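Randi Torvik Wants Her Drums to Sound Like Weather

12 comments | 41 shares

Randi Torvik starts talking about the new record before she has her coat off. Ametepe, her third album and the first she has made with a full band, came together in 28 days at Naveck, a studio in a converted dairy where she lived upstairs and ate a lot of toast.

"I'd always done everything alone with a laptop," she says. "Then Ewurabena came in and played the drums on 'Pater' in one take, and I just stood there grinning. I threw out my own version that night."

That would be Ewurabena Ofori, whose playing is all over the album and is worth the price on its own. Listen to the way she drops out before the second chorus of "Pater" and comes back half a beat late! I must have played it 100 times.

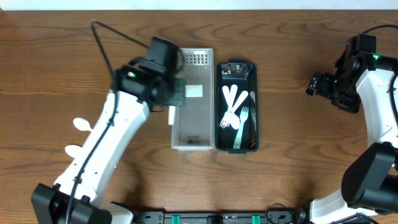 Songs that took the long way

Torvik began writing in June with 41 scraps saved on her phone, most of them hummed. Nine became songs. The oldest, "Esach," dates back to her teens and used to be a waltz.

"It was a terrible waltz," she says, laughing. "Very gloomy, with a recorder part. Vasanthi heard the melody under all that and told me to speed it up."

Producer Vasanthi Pramanik sped it up to 95 beats a minute, put a fat, buzzing bass under it and left Torvik's voice nearly bare. It's the best thing on the record, and I say that as someone who also loves the seven-minute closer (yes, the one with the choir).
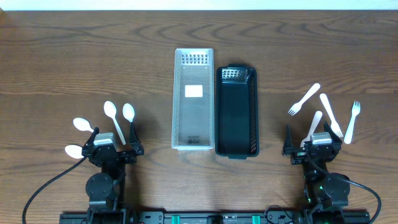
Two baskets side by side on a wooden table.

I ask whether she misses working alone. She thinks for a while.

"Some mornings. You can be as slow as you like by yourself. But I never once surprised myself on the first two records, and on this one it happened all the time."

The band will play the whole album live in the spring, choir included if the stages are big enough. Torvik is already nervous about "Esach," which she has to sing standing still, with no guitar to hold.

"I don't know what to do with my hands," she says. "Philomena, our bass player, says to put them in my pockets. So now I need a dress with pockets."

3 more comments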